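Fadholm Household Tasks Project
Interim report to the Lund Fund
Reporting period ending Nov 30, 2019
Submitted by Unnur Damgaard

1. Work carried out

The grant supports a single question: whether a pair of low-cost arms can take over simple tidying work in homes and small shops. During this period the project concentrated on putting small items away in a container. Wooden blocks stand in for the goods and household objects that will follow. 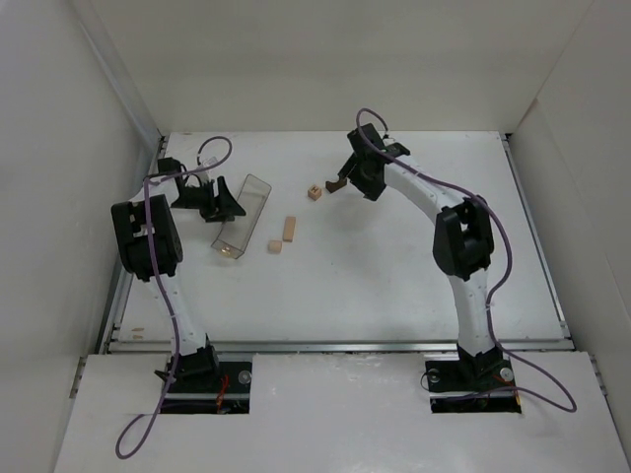
Two-arm bench, with blocks and a clear plastic container. 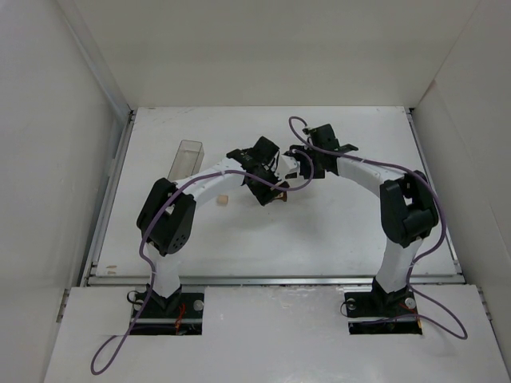 Þröstur Kárason, on reading the draft of this section, asked that the report state plainly that no shopkeeper would yet pay for the result. A clerk clears a counter without thinking about it, he wrote, and the comparison should be made with the clerk and not with last year's machine. The project accepts this point, and the figures below are presented accordingly.

2. Results to date

The team logged 1,918 attempts against a target of 1,000 for the period. Single items on a clear surface are now handled dependably enough to run without an operator at the bench. Items that touch one another remain difficult, and passing an object from one arm to the other is the most frequent point of failure. A standard tidy of 16 items takes the arms almost 36 minutes, including resets. This is too slow for the Kelton store, which had offered its stockroom for a trial.

3. Changes to plan

The Kelton trial has been moved back and will not begin before the handover step has improved. Funds set aside for it remain unspent. The Fleta software license was renewed under the existing budget line.

4. Next period

Work on soft goods, beginning with folded dishcloths, is scheduled for January. The project requests the Fund's approval to carry the unspent trial money forward for that purpose.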